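The Afternoon Shift

The new manager at Stulis started in October and moved her desk onto the packing floor in her first week. The old manager had kept an office upstairs with a blind on the window. She had it turned into a storeroom and put herself between the tape machines and the loading door, where the draught came in.

We packed tiles for Cesach and light fittings for Fuchs. The Fuchs work was harder and everyone tried to get out of it. You signed on to a line at the start of your shift and your total went on a whiteboard at the end. A good day on tiles was 700 boxes. On a day when the manager walked the floor we always made it. On other days we made whatever we made, and someone fixed the number with the side of a hand.

I had been there long enough to know how to look busy. You carried something. You could cross the whole shed with a flattened carton under your arm, have a smoke behind the bins and come back with the same carton.

For a fortnight she said nothing. She answered her emails and ate her lunch at her desk. Then one afternoon she got up, signed on to the Fuchs line and started packing.
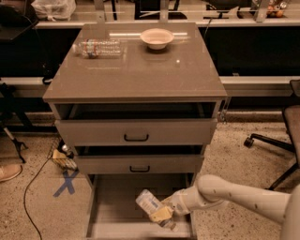

She was slow. She put the foam in upside down and had to take it out again. By smoko she had done 30 boxes and cut her thumb on the strapping. The woman next to her showed her how to hold the strap flat, and after that she got a bit quicker.

At the end of the shift she went to the whiteboard and wrote down 50. It was the lowest total anyone had ever put up there. She washed her hands and went back to her emails.

The next afternoon she did it again. I was on tiles, with a clear view of her back. I picked up my carton and got as far as the bins, but I didn't stay for the smoke. It was raining, and I told myself that was why.

By the end of the month people had stopped rubbing out the board. The tile numbers dropped, because they were the real ones now, and a man from Tustico, who owned us, drove up to ask about it. She took him through the figures at her desk. We could hear most of it over the machines. He wanted to know who the slow ones were.

"Me," she said. "I'm the slowest by a fair way."

He asked who came after her. She said she'd have to look into it, and that the strapping machine on line 3 had been jamming since before she came, and had he approved the new one yet? He hadn't seen the request. She printed it out again and stood there while he read it.

When he'd gone she signed on to the Fuchs line. There was a space beside her, and I left the carton on the floor and took it.

"Foam goes the other way up," I said.

She turned it over and reached for the next box.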